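Sell Foam by the Number

Flexible polyurethane foam is one of the few engineered materials that the public buys by adjective. A person replacing a seat cushion is offered soft, medium, firm and extra firm, sometimes with a color code, sometimes with the word "premium" attached to one of them. The sheet has a density, a measured hardness and a known rate of hardness loss under repeated load. The manufacturer has all of these on file. They are rarely passed to the person paying for the sheet, and I think retailers should be required to print them on the label.

The argument rests on a confusion that the trade understands and most customers do not. Density and hardness are separate properties. Density is mass per unit volume. In a conventional foam with little or no mineral filler, it is a fair guide to how much polymer is present and therefore to how long the foam will keep its shape. Hardness is the force needed to push a plate of standard size a stated distance into a sample. A chemist can raise or lower hardness at a given density by changing the formulation. Light, hard foam exists. So does dense, soft foam. A customer who presses a thumb into a showroom sample is judging hardness and will usually conclude something about durability, which a thumb cannot measure.

The consequences are easy to trace. Light foam is cheap to make. If it is formulated hard, it feels substantial on the day of purchase. Under a sitting adult, several hours a day, the cell walls fatigue and the cushion softens in the middle. The owner decides that medium was the wrong choice, orders firm, and receives another light foam that is harder still at the start. The second cushion fails in the same way, and both go to landfill, where the difference between the two adjectives is of limited interest.

I compared two retail listings this spring. Grondar sells a "medium" upholstery sheet that its data sheet, sent to me after three requests, rates at 108 newtons. Zalletti sells a "medium" sheet rated at 155 newtons by the same test method. Those are noticeably different cushions under the same word. The Grondar sheet has a density of 21 kilograms per cubic meter, which I would accept in a headboard or a decorative bolster and would not put in a seat that anyone used daily. Nothing on the product page rules out a seat. The page describes the sheet as suitable for "all home projects."

Neither company has said anything false. "Medium" has no legal definition for foam, and each seller can calibrate it to its own range. That is the defect. A word with a private definition cannot be used to compare two suppliers, and comparison is the main reason a label exists.

Three objections come up whenever this is raised.

The first is that consumers will not understand the units. Some will not, at first. Consumers did not arrive in the world understanding the wattage of a light bulb, the weight of printer paper or the octane rating on a gas pump. They learned which figure went with which use, mostly from other people and from having bought the wrong thing once. A figure that is always in the same place on the label gets learned. One that has to be requested by email does not.

The second is cost. The tests are already carried out. Foam is poured in large blocks, sampled and graded before it is cut, and a converter buying a block will refuse it without the figures. The added expense is a few lines of ink. A small shop cutting cushions to order would need to copy those lines from the supplier's invoice to its own.

The third objection is better. Published numbers invite competition on numbers, and a supplier can raise density by adding mineral filler, which adds mass and does little for durability. This has happened in other product lines and there is no reason to expect foam to be exempt. The remedy is to require a fatigue figure as well. A standard pounding test compresses the sample many thousands of times and reports the hardness lost. A loss of 5 percent and a loss several times larger should not be sold under one name at one price. Filled foam tends to show itself on this test, so a label carrying density, hardness and fatigue loss together is considerably more difficult to game than one carrying density alone.

Okabe already prints the first two figures on the wrapper of every sheet it sells, along with the thickness at which hardness was measured. Plurnura prints density only, which is half of an answer. I have seen no evidence that either company has frightened its customers away. I would expect the returns desk to be quieter, although I have no data on that and neither company publishes any.

Thickness deserves its own line on the label for a technical reason. A thin pad over plywood bottoms out at a load that a thick one carries without trouble, and the hardness figure will not warn the buyer of it. The standard sample is thicker than many of the cushions people make. A figure given without the sample thickness is better than an adjective, but it leaves room for an honest mistake on a dining chair.

There is also a question of format. I would put the figures in a fixed order, in metric units with the customary ones beside them, on the product and on the web page, in type the same size as the price. The adjectives can stay. A seller who wants to call a sheet "cloud medium" should be free to do so directly above the newtons.

None of this requires new laboratories or new test methods. It requires that information which already travels with the block from the plant to the cutting room should travel one step further.
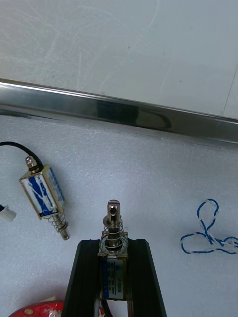 Elin Foulkes: I agree with the label but would drop the pounding test from it. Results vary with the humidity and the rest period before the sample is remeasured, and small shops will be quoting figures from blocks poured under an older formulation. Density, hardness and sample thickness would get most buyers to the right sheet. I would add the pour date, which the cutting room also has and the customer never sees.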